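Subject: Re: [tidorberg-home] Hard water, white marks on glasses and kettle

On Tuesday another member wrote:

> Hello all, we moved to Tidorberg in the spring and I can not get
> my drinking glasses clear any more. They come out of the dishwasher
> with a grey film. I rub them with a cloth and they look good for one
> hour, then it is back. The kettle has a white crust too. My neighbour
> says I should buy a softener for the whole flat, but it is expensive
> and we only rent. Is there something smaller I can try first?
>
> Also, is it bad to drink this water?

Hello,

I have lived on the hill side of Tidorberg for many years and I had the same problem, so I will try to answer in order. Please excuse my English, I write slowly but I hope it is clear.

First the drinking. I am not a doctor, but the hardness is mostly calcium and magnesium, and we have drunk it in our house all the time without trouble. The taste is a little heavy. If your building has very old pipes, that is a separate question and you should ask the landlord about it.

Now the glasses. There are two different things which look almost the same, and you must know which one you have before you spend money. One is lime, and it comes off. The other is damage in the surface of the glass itself, and it does not come off with anything. To find out, take one glass and put it in a bowl with plain white vinegar and the same amount of warm water. Leave it for 20 minutes, then rinse and dry it with a clean cotton cloth. If it is clear, you had lime. If it still looks like fog, and especially if you see a little rainbow colour when you turn it to the window, the glass is etched and it will stay like this.

I did this test with my old set, and most were only limed. The thin ones were lost. I use them now for cuttings of mint. 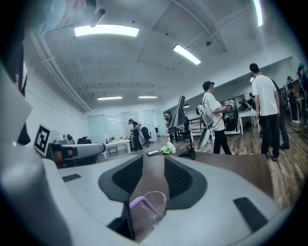

For the dishwasher, please look at the salt before you look at anything else. Many people who use the tablets believe that the salt is already inside and they leave the container dry. In our water this is not enough. You open the cap in the bottom of the machine, fill it with coarse dishwasher salt (never table salt, it has additives) and wipe away what falls beside. Then run a short programme directly, so that the spilled salt does not sit on the steel.

After this you must set the hardness. My machine is a Florker, not new, and it came from the shop on the lowest setting. I had it like this for 2 years before I read the booklet properly! The water company writes the hardness on its page. In my street it is 26 on the German scale, but please check your own, the lower part of the town gets its water from the other source. If your machine uses another scale there is normally a table in the booklet.

Rinse aid also helps, but do not turn it to the maximum. Too much gives a blue, sticky film, and then you think it is lime again and you add even more. I made this mistake also.

About the grey film which comes back after one hour: I think this is maybe your cloth. If you wash the kitchen cloths with fabric softener, they leave something greasy on the glass. Wash two of them without softener and keep them only for glasses. It is a small thing but for me it made a big difference.

The kettle is easy. Citric acid powder is better than vinegar here, in my opinion, as the kitchen does not smell afterwards. One tablespoon in a litre of cold water, let it stand for the evening, rinse well. Do not boil it with the acid, because then a different deposit can form which is more difficult to remove. I buy the powder from Semwal, in the big bag, but every brand is the same substance. Please never mix it with bleach or with a cleaner which contains bleach.

For tea and coffee we have a jug filter from Plavora. It is fine for the taste, and the kettle needs cleaning less often. You must change the cartridge on time, and keep the jug in the fridge in summer.

As for the softener for the whole flat, I would wait. The offer which I got was up to 2,000 with installation, and for a rented place you need the permission of the owner, and you can not easily take it with you when you move. Some owners agree to pay a part if there is also lime in the boiler. You could ask in writing, it costs nothing.

One question to the others on the list: has somebody tried the magnet which you clip around the pipe? I see it advertised often and I can not find a serious test of it. I would be glad to read an experience, also a bad one.

Kind regards from the hill side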